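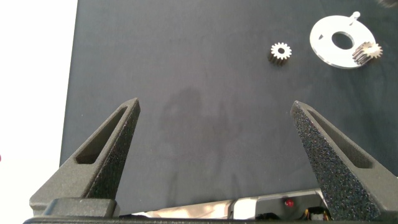
Mechanical Drive Components
Handout 4: Spur gears, inspection and handling
Prepared by Talha Bukhari

This handout goes with the bench session on small gears. Bring it with you, along with a pencil and your own calipers if you have them. The gears come out of the Madach training kit, and each bench gets one tray. Check the tray against the card in the lid before you start and again before you leave.

Terms you need

Bore: the hole through the centre of the gear, where the shaft goes.
Face: the flat side of the gear. Face width is the length of the tooth measured parallel to the bore.
Keyway: a slot cut in the wall of the bore to take a key, so that the gear turns with the shaft.
Outside diameter: measured over the tips of the teeth.
Root: the bottom of the space between two teeth.
Module: pitch diameter divided by number of teeth, in millimetres. Two spur gears must have the same module and pressure angle to mesh properly.

Inspection

Put your mat down first and work over it. Small gears roll, and a gear that lands on the concrete floor will usually pick up a burr on one tooth. Hold the gear by the rim and look at one tooth at a time all the way round. Mark your starting tooth with a pencil or you will lose your place. 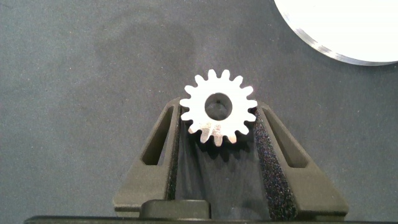
Fig. 1. Small spur gear, 16 teeth, round centre hole through the face. Note the scuffs on the lower teeth.

Light scuffing on the teeth is normal in a kit that gets handled every week and you don't need to report it. Report chips, bent teeth, raised burrs and cracks running out from the bore. Run a fingernail across the tips if you aren't sure about a burr.

To get the module of an unmarked gear, count the teeth, add two, and divide the outside diameter by that number. This works for standard full-depth teeth only. With an even number of teeth you can measure straight across from tip to tip. With an odd number you can't, and you'll need the correction table in the Aerts workbook.

Take 5 readings of the outside diameter, turning the gear a little each time, and write down all of them, including any you don't like the look of. Close the calipers and check zero between readings. 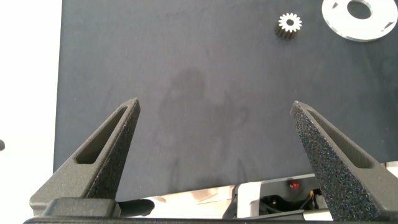

Wipe the mat before you put it away. Filings left in the cloth end up in the next group's bores and they are a nuisance to get out. Gears go back in the tray flat, with the washers in their own compartment. Don't oil anything from this kit.

For next session

Finish the table on your sheet and work out the module for each gear in your tray. Read the section on backlash. Sheets go in the box outside room 505.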